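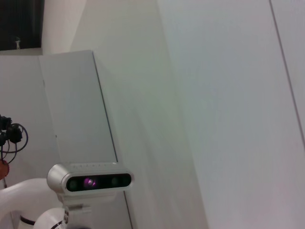

Drikell dehumidifier, the small one: six months in a box room

I bought the Drikell in April, after finding that a coat I had hung in the box room in autumn had grown a coat of its own. The room is on the north side of the house, shares a wall with the bathroom, and has a window that was painted shut by someone with strong views on fresh air. I had tried the tubs of crystals. They fill with water very gradually and then you kick them over.

So, 905 pages of online opinion later (it felt like it, and I read them mostly at one in the morning), I paid up for the Drikell. My sister-in-law has the Vadico, which costs less and sounds like a coach idling outside a service station. I have slept in the room next to it twice and I was not going to pay for the privilege.

Setting it up

It came in a very large box for a thing the size of a kitchen bin. You have to leave it standing upright for a few hours before you switch it on, and this is printed on a slip of paper tucked underneath the machine, where you will find it after you've switched it on. I turned it off again and went out.

The plug lead is too short. I don't know who designs houses with a socket exactly where a dehumidifier wants to be, but they didn't do mine, and the manual tells you off for using an extension. Mine now stands nearer the door than I'd like and has to be walked around.

Living with it

On the low setting you can forget about it. On high there's a steady whirr, a bit like a fridge that has had some news. I run it on low overnight and high while I'm at work, and that keeps the dial on the front hovering at the good end. Whether the dial is telling the truth is another matter. I put a cheap gauge on the shelf beside it and the two have disagreed ever since, never by much, like a couple choosing paint.

The tank slides out of the back. This is my main complaint, as the back is the side you naturally put against the wall, and so every time it's full you have to pull the whole thing out by its handle, turn it round, and draw out a brimming tray with no lid. The first week I did this in socks. The Vadico's tank comes out of the front and has a lid, and my sister-in-law has mentioned it.

There is a hose outlet if you want it to drain by itself. No hose in the box. Drikell will sell you one for 10 pounds, or you can do what I did and use the length left over from the washing machine, which fits if you are rude to it.

It has a "laundry" button. I was sceptical, but with a rack of shirts in there and the door closed, they were dry by morning, and the towels weren't far off. I've stopped draping things over radiators, and the house looks less like the back room of a launderette as a result.

Running costs

The plate on the side says 300 watts. It cuts out when the room is dry enough, so it isn't on all day, and my bill has gone up by less than I'd braced for. I can't give you a proper figure, as the tumble dryer went in the same month and muddied things nicely.

Customer service

I wrote to them once, when the filter cover snapped. A woman called Nighat Jatoi replied the next morning and sent a new one without asking for a photo, a receipt or my mother's maiden name. The new cover is the same flimsy plastic and will snap too, but I'll be pleased to hear from her again.

Should you get one?

If the damp is in one small room and you can live with bending down, yes. For a whole flat, I'd look at the bigger Cadell, which a neighbour swears by, though he also swears at it when he has to get it upstairs. If noise doesn't bother you, get the Vadico and put the 70 pounds you'll save towards a new coat.

Four stars. I've taken one off for the tank and would take off another half for the lead if the site let me.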